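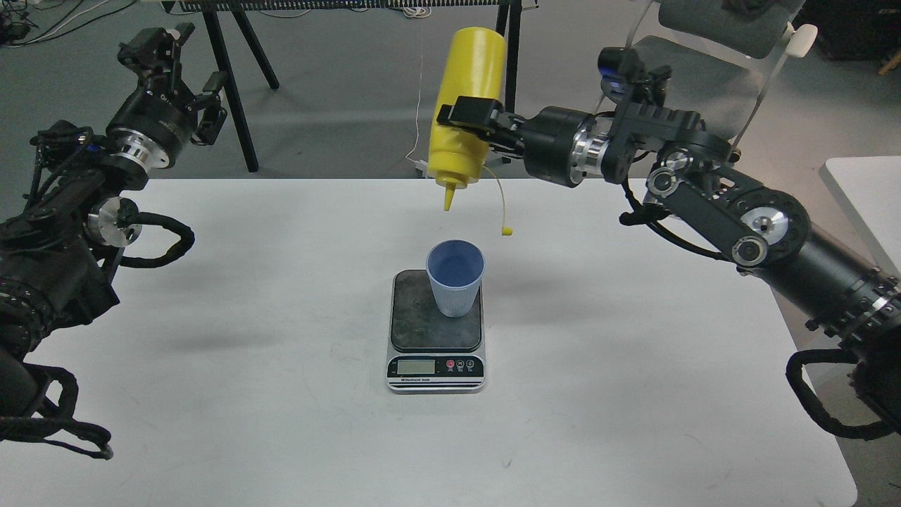
Vitória Guerreiro thinks the hardest thing you can ask a student robotics club to do is make it pour, and she'll say so to anyone who stands still long enough. Lifting is easy, in her view. Pouring has a beginning and a middle, and then it has the awful bit where you have to stop.

I heard this before I'd even put my bag down. The Trukura club meets after the last class of the afternoon and runs until somebody's mum or dad starts flicking the headlights outside, and this term the members have given themselves a single job, which they call the Sauce Problem. Two arms, a kitchen scale, a cup and a squeeze bottle. The target is 60 grams in the cup, and the judges at the Drivovia student challenge in November will take marks off for every gram either side of it.

It sounds like an afternoon's work, doesn't it? It has eaten most of a term, and I have to say they all seem delighted about it. Cristóvão Loureiro looks after the grip on the bottle, and he talked me through squeezing for a good twenty minutes (I'd asked, to be fair). A full bottle pushes back. A half-full one gulps air and then spits, and the reading on the scale always lags a little behind whatever has left the nozzle. His record overshoot is 349 grams, from a day when the stop command was sitting in the wrong file, and the number has been written on the whiteboard ever since with a love heart around it.

The cup is Joana Pacheco's department, and she is fiercely protective of it. Paper or plastic, a light cup doesn't forgive a clumsy gripper, so she taught her arm to take it by the rim, and she'd rather spend an extra few seconds on the approach than pick a squashed one up off the floor.

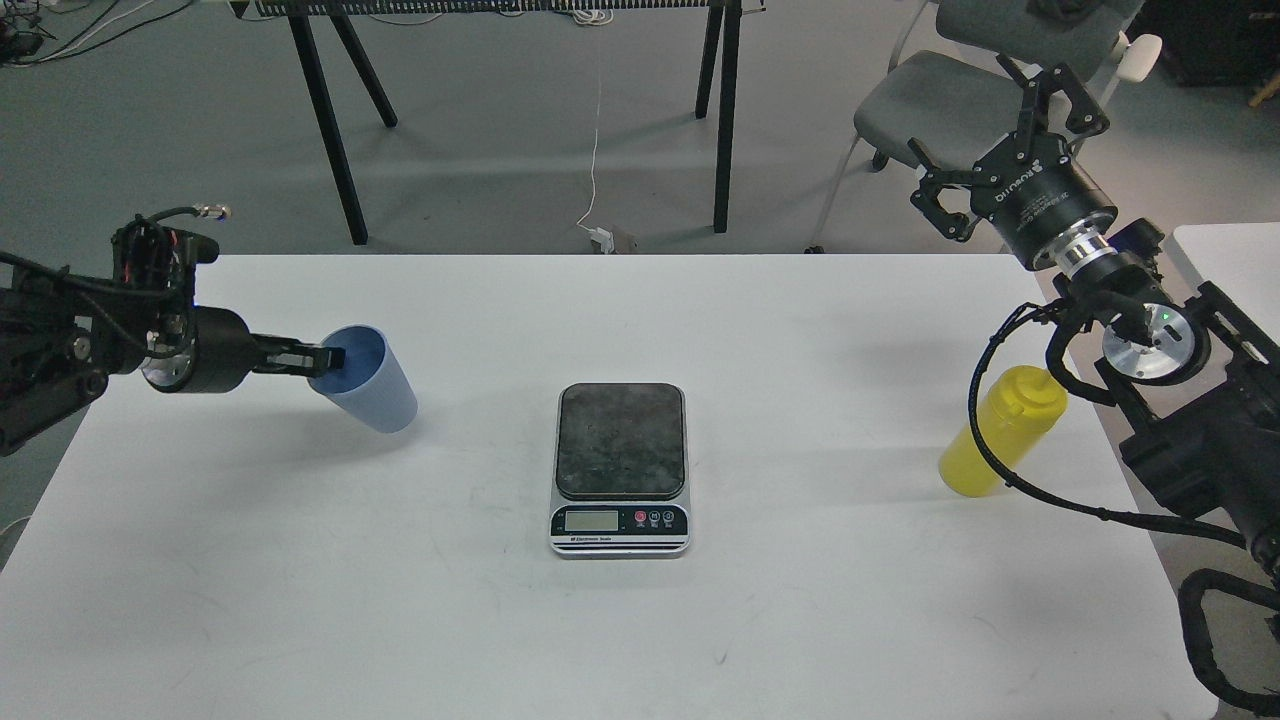 What the judges want

Each team gets 2 runs, with the better one counted, and there's a separate score for the logbook. That second part worries the younger members far more than the arms do. Hélder Salgado, who teaches them maths as well, insists that every attempt be written down, including the embarrassing ones, and the club is closing in on 200 entries. I was allowed a flick through. Some are beautifully neat, with the target, the reading and a line about what to change next. One says only "no" and has been underlined so hard the pen went through the page.

He was a bit sheepish about how strict he is on this, but I liked it. When Cristóvão's squeezing got worse for a whole week, it was the logbook that showed every bad run had started with the bottle less than a third full, and they sorted it out over a packet of biscuits.
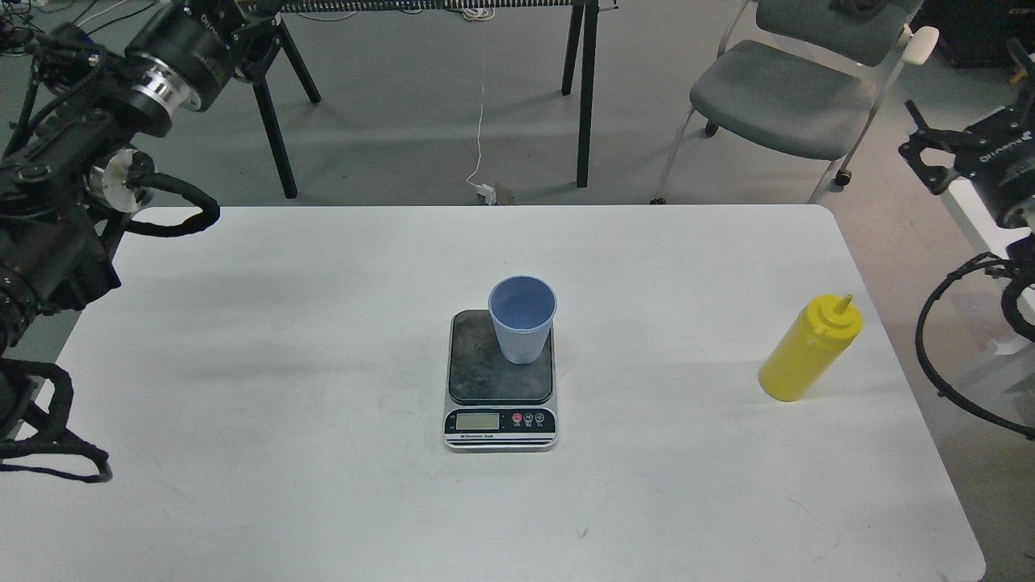 Zeroing the scale is the step they all forget, and there's now a rule that whoever skips it washes up. Conceição Carrilho, the youngest of the lot, has done a fair bit of washing up. She has also written the piece of code that slows the squeeze down for the last few grams, a job she took on because the older kids were tired of arguing about it, and they're using her version at the challenge.

She walked me out to the car park still explaining it, and was halfway through the part about air bubbles when her dad flicked his headlights.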